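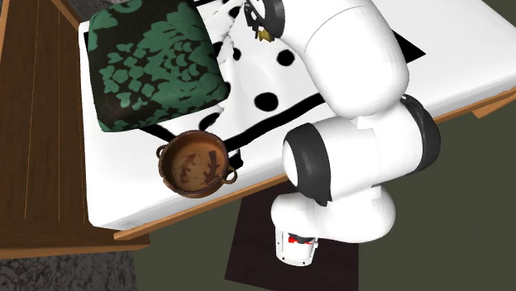
Arm over the polka-dot cloth, simulated tabletop.

Vavanel tabletop episodes: data card and house rules

Hi! I'm Bhavana Namboodiri and I look after this set. It's simulated manipulation, all rendered, all on one style of table with household clutter on it. I wrote the rules below after we merged the old Gavell and Grarow folders and found that the two teams meant different things by "success" (fun afternoon). Please read them before you add anything.

What you get
151 episodes, each with a wide view, and a close view for the ones that use the multi-fingered hand. Last full check was 4 June 2018. The next one is planned for September.

Rules for recording
1. Keep the clutter. Cushions, pots, crumpled fabric — leave them on the table even if your task only touches one thing. Tidy tables make for lovely numbers and not much else.
2. Cloth gets its own tag. Write cloth_bunched or cloth_flat for how it looks when the episode starts. If you can't decide, it's bunched.
3. Stop at 400 steps. No extensions, even if you were so close!
4. Label a grasp by where the fingertips are. A pinch at the narrow waist of a flared piece is "waist", and if another fingertip is on the knob, add "knob" too. Don't write "good grip". I will find it and I will change it.
5. When an object is held in front of a bowl or dish, note the overlap. The painted bowl is the one that trips people up, with all its cracks and dark speckles, so go slowly on the outlines there. 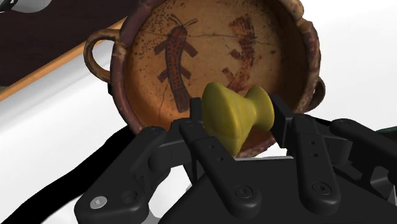 6. Failed episodes stay in. Mark them failed, say at which step, and move on.

Review
Someone other than the person who recorded it checks every batch of 50. Varghese is the viewer we use, but anything that can step one tick at a time is fine. If you two disagree on a label, keep both and send me the episode number.

Known gaps
Lighting is very even all through the set, so don't use it to make claims about shadows or glare. Damp or stretchy fabric isn't modeled. Object names from the Grarow half are still a bit of a mess — I'm working on it.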